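February 10, 2022
Kadir Yüksel

Plate and stand, notes for the Prydderch display shelf

Stand is the black wire one from Lanus: bent rod, tall back, two feet ending in small loops. Plate is the matte one with the raised rim. Supplier rates the stand for 400 g and lists the plate at 350 g. Have not weighed either. Laid out on the pine table, stand on the left, plate flat to the right with room to get at the rim. 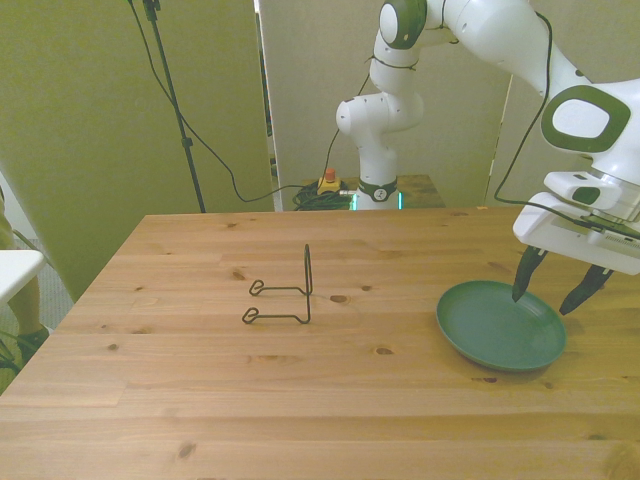 Seating the plate

Bring the plate in close to vertical, lower edge just clear of the wood, then over the feet and back against the wire. The backrest leans slightly, so match the lean before letting go. Allow some 2 mm of play at the feet.

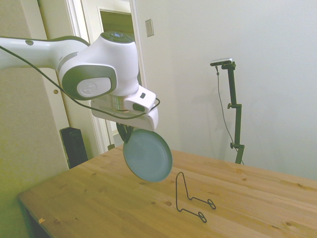

Plate held by the upper rim, stand to the lower right.

Surface check before Grikum gets the order. Rim is smooth and continuous. Concentric ridges step down from it to a flat well, and there is a small dimple near the center – looks like a molding mark.

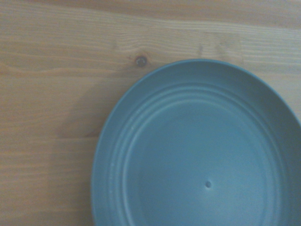 Not a reject in my view. Ask Nosov whether the July batch can go out with the same finish. Felt dots for the feet still to be ordered.

Recent entries
Shelf brackets, second coat
Wire stock list
Cup hooks, spacing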